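3 Mar 2022
Notebook, carpet and floor work, back room
Written by Hạnh Tô

Khoa asked me to write down what we decided with the floor, so that Hường can read it when she comes back and we do not have to discuss it a second time.

The question was if we keep the gray speckled carpet or take it out before May. Adelmo wants it out. He says a hard floor is easier to sweep and you find a dropped screw at once. I wanted to keep it, mostly for the noise, and also my knees are not so young. We agreed to clean it properly first and look again after.

What I did this morning: I moved the two shelves to the corridor, vacuumed one time along the room and one time across, slowly. Then I mixed the carpet cleaner from the Boateng bottle, 110 ml in a full bucket of warm water. The label allows more, but last year we used more and the carpet became sticky and collected dust for weeks. I worked on one small area at a time with the soft brush, then with a white cloth. The cloth showed more dirt near the door than near the window, as expected.
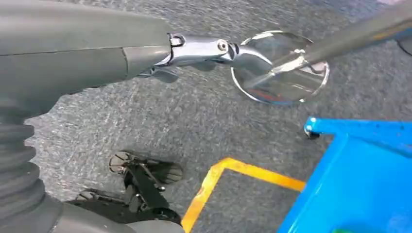 2 min read

The pile is low, and with the lighter and darker flecks it is difficult to judge by eye what is clean. A stain of coffee can sit between the flecks and you walk over it for a year. I found it is better to look from low, with a lamp on the floor, than to look from standing height. The round mirror helps also for looking under things without lying down. Please keep it free of cleaner, it leaves a film on the surface which takes long to polish away.

Some problems I want to note:

The seam near the door is lifting again. I pressed it down with the Plenamia tape and put the toolbox on top until tomorrow. If it lifts a third time, we must glue it.

The dark mark beside the window did not go out. I tried the cleaner two times, then only warm water. Maybe it is old glue. Ánh thinks it is from the time when the cabinet was there. I leave it.

The brush loses hairs. I picked them out by hand, it is not nice work. Next time buy the other type.

Cost: Adelmo asked for a price from Vondau for a new hard floor, and they say around 2,000 with removal of the old carpet. The same firm offers new carpet tiles for 600, but then we must lay them ourselves. Khoa has done this one time in his apartment and says it is possible in a day, if the room is cleared before. I did not ask how his apartment looks now.

For now we keep what we have. Shoes with wet soles stay in the corridor – this is for everybody, also for short visits.

To do:
Take the toolbox off the seam tomorrow and check.
Bring the shelves back only when the carpet feels dry to the hand.
Ask Hường if she still has the rest piece of this carpet, it was in a roll behind the Raludska boxes. With this we could replace the part with the dark mark.
Refill the cleaner.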